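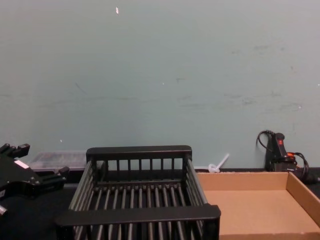

packrat_lou replied:
Hirnow quoted us 1245 for the spare gripper and I'd wait. Their prices drop in February, at least they did for us. What's your total, with cables?

benchmouse wrote:
More than I wanted! The gripper is the big one, then 103 for a box of fingertips, and I'm torn on the Boltoron service plan (24 months, and I can't tell what it covers).
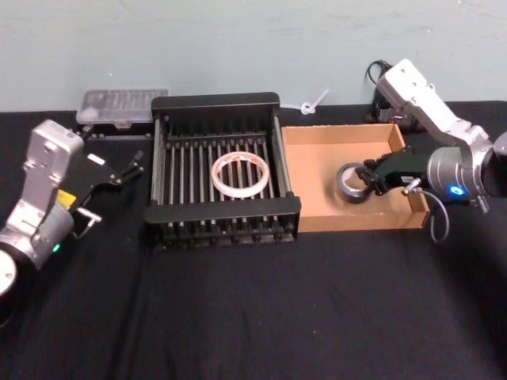
Last edited by benchmouse on October 31, 2018

Skip the plan, I say. I'd put that money into a second set of fingers.

packrat_lou replied:
Nope, disagree. We skipped it and then sat 90 days waiting on a wrist motor. Buy the plan, use cheap bins.
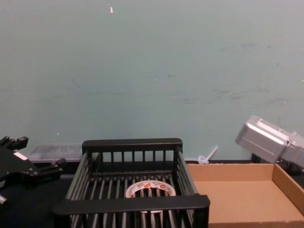
Tape in the rack, tray to the right

benchmouse wrote:
Ugh, 90 days? OK, asking Dresteo for a quote too.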